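Support ticket: Tenant and Buyer Portal
Development: Stuvthorpe, Phase 2
Category: Reservation deposits / overseas payments
Priority: raised from Normal to High
Status: Resolved, awaiting confirmation from one purchaser

Summary of the issue

The sales office at Stuvthorpe reported on Monday that reservation deposits paid from overseas bank accounts were being shown on the portal as short paid. In each case the purchaser had instructed their bank to send the full amount. The portal had then placed the plot in the status "Reservation incomplete", and an automatic letter had been issued giving the purchaser six days to make up the difference or lose the reservation.

The office asked for the letters to be withdrawn and for the affected plots to be protected from release while the matter was looked into. Both requests were granted the same afternoon.

Initial checks

The ledger for the client account was compared with the portal record for every open reservation in Phase 2. Payments made from accounts within the United Kingdom agreed in full. Payments from abroad did not. The differences were small, and they were not the same from one purchaser to the next, which appeared at first to rule out a fixed charge.

The support desk considered whether the exchange rate was at fault. The portal does not convert currency. It accepts a sterling figure from the bank file and compares it with the sterling figure on the reservation form. No rate is held anywhere in the system, and this line of enquiry was closed.

The desk then asked the bank for the full payment advice on one of the affected plots. The advice showed that the purchaser's bank had sent the correct sum, and that an intermediary bank had deducted its own fee before passing the money on. The purchaser had selected the option under which charges are shared between sender and recipient. The reservation form says only that the deposit must be "paid in full" and is silent on who is to bear the charges.

Second fault found

While the payment records were open, a further error was noticed. The portal has a tolerance setting for each development, so that a trifling shortfall in a deposit does not stop a reservation from proceeding. At Susby and Bodham the tolerance is £200. At Stuvthorpe it had been left blank when Phase 2 was set up, and the portal treats a blank as nil. Purchasers at Susby with very similar deductions had passed through without any letter, and for that reason the matter had not come to light before.

The settings for Phase 1 at Stuvthorpe were examined and found to be correct. It would seem that Phase 2 was created from an empty template and not copied from the earlier phase.

Action taken

The tolerance for Stuvthorpe Phase 2 was set to £200 with the approval of the sales ledger manager. The overnight matching routine, known in the office as Lobo, was then run by hand. All but one of the affected reservations moved to "Reservation complete" without further intervention.

The remaining reservation did not clear. The shortfall on that plot was £620, well outside the tolerance, and could not be explained by the charge of a single intermediary. The record was passed back to the sales office with a request for the purchaser's own payment confirmation.
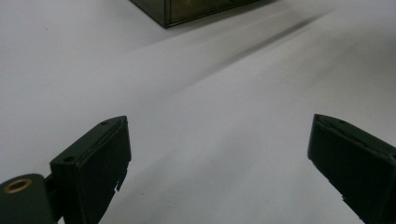 Lucie Sutherland replied that the purchaser had sent the deposit in two parts, several days apart, because of a daily limit on transfers out of the account, and that the second part had been given the wrong plot reference. She had found it sitting in the unallocated list. She also wished it to be noted that the purchaser had telephoned the sales office twice about the letter, had been told on both occasions that the system must be right, and was now asking whether the solicitor's search fees would be refunded if the plot were lost. Could the desk please confirm in writing that the plot had never been put back on the market?

Response from the support desk

The plot was not returned to the market at any point. A reservation in the status "Reservation incomplete" remains withheld from the public listing until the period in the letter has run out, and the hold placed on Monday stopped that period before it ended. The history of the plot record has been exported and attached to this ticket so that it may be forwarded to the purchaser's solicitor if required.

The second payment has been moved from the unallocated list to the correct plot. The matching routine has been run again for that record alone. The balance now stands short only by the intermediary's charges, which fall within the tolerance, and the status has changed to "Reservation complete".

The question of search fees does not arise while the reservation stands. Should the purchaser wish to pursue it, the matter is one for the sales director and cannot be dealt with under this ticket.

Letters

The shortfall letters have been cancelled on the portal and marked as issued in error. Cancelling a letter does not tell the purchaser that it has been cancelled. The sales office is therefore asked to write to each purchaser directly, using the apology wording already agreed for Bodham, and to send a copy to the solicitor named on the reservation form. Where a purchaser is represented by an agent abroad, the agent should be copied as well, as several of the letters went to the agent's address only.

Any purchaser who has already sent a further sum in answer to the letter should be offered the choice of a refund or a credit against the balance due on exchange. The portal will show such a payment as an overpayment — it should be left in that state until the purchaser has replied.

Notes for the sales offices

1. When a deposit is expected from overseas, please ask the purchaser to instruct their bank that all charges are to be borne by the sender. This cannot be enforced by the portal.

2. If a purchaser must pay in more than one part, each part needs the same plot reference. A part payment with no reference, or with the wrong one, will go to the unallocated list and will not be matched overnight.

3. The unallocated list should be read before any shortfall letter is discussed with a purchaser. It is found under Ledger, then Receipts, then Unallocated.

4. Staff should not advise a purchaser that a shortfall is confirmed until the ledger team has checked it.

Outstanding items

The wording of the reservation form has been referred to the legal department, with a suggestion that a sentence on bank charges be added beneath the deposit amount. No date has been given for a revised form, and the present version remains in use.

A change request has been raised so that a blank tolerance will prevent a new phase from being opened. Until that change is made, the support desk will check the setting by hand whenever a phase is created. The next is expected at Susby in December.

The ticket will stay open until the purchaser of the last plot has confirmed receipt of the office's letter, and will then be closed by the desk. Further questions on this matter should be added here and not sent as a new ticket.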